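Unit 6: Perspective and the Picture Plane
Introduction to Drawing, Livlow Evening Program

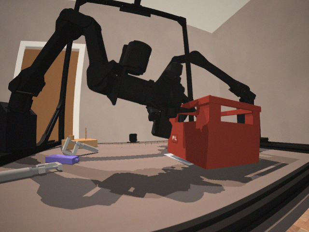

Last unit covered contour and overlap. In this one we start on linear perspective, beginning with the inside of a box-shaped room. You will need a ruler, an HB pencil, an eraser and two sheets of paper.

Terms for this unit

Picture plane: the flat surface you are drawing on, treated as a window between you and the subject.
Horizon line: the level of your eye. Sit down and it drops, stand up and it rises.
Vanishing point: the spot where a set of parallel edges seems to meet. Level edges vanish on the horizon line.
Orthogonal: any drawn line that runs to a vanishing point.

One-point perspective

Use this when the back wall faces you squarely. Draw the back wall first as a plain rectangle. Mark the vanishing point inside it at eye level, then rule light lines from that point out through the four corners. Those lines give you the edges of the floor, ceiling and side walls. Verticals stay vertical.

Most beginners put the horizon line too high. If you are seated, it should cross a standing adult somewhere near the chest, depending on your chair.

Two-point perspective

Use this when you are looking toward a corner. Start with the vertical edge where the walls meet. Keep the two vanishing points far apart - off the paper if you have to - or the room will look stretched. Tape a spare sheet to each side and mark the points there.

Homework

1. Draw one room at home in one-point perspective, with no furniture.
2. Draw the same room again from a corner and add one table.
3. Read chapter 8 in the Odance workbook and do the exercise on page 17.

Leave your construction lines in. Drawings are due at the start of the next class.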